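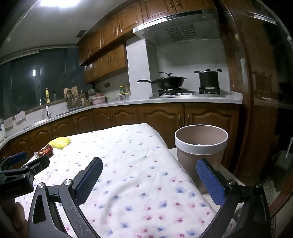
12th October
By Eilidh Geddes

My grandmother held that a kitchen table ought to wear a cloth every day of the week, and for years I thought this was the silliest rule in a house that was full of them. Who wants the washing? Then I moved into the flat in Baxter Street with a table so scratched I couldn't look at it over breakfast, and out came one of her old cloths, and I have never gone back. A white one with little flowers scattered over it, blue and a pinky red, will cheer up any room with brown cupboards – and it does so even with a crushed can and something yellow and crumpled still lying at the far corner, waiting for somebody to clear up.

Clearing up is much easier, I find, if the bin lives beside the table. I kept mine under the sink for ages, very properly, and everything bound for it sat about on the cloth until bedtime. My neighbour Kedir Gidey talked me out of it in August. He leaves his standing open all through cooking and sweeps the peelings straight over the edge, and his kitchen is a good deal tidier than mine ever was, so I went home and moved the bin that same evening.

As for the cloth itself, please don't fret over creases. I gave up ironing mine years ago. I shake it out of the back door after supper, hang it up damp when it has been washed, and pull the corners straight with my hands, and what wrinkles are left seem to drop out by the second day (or I stop noticing them, one or the other). Cotton is kindest to live with. Do measure before you buy, and let it hang well down the sides – my first was too short and slid off with the jam on it.

I own 2 now, one on and one in the wash, and that is plenty for anybody.

Related
A week of suppers from one lidded pan
The Dradeck market and its button stalls
Amell: a village that still bakes on a Saturday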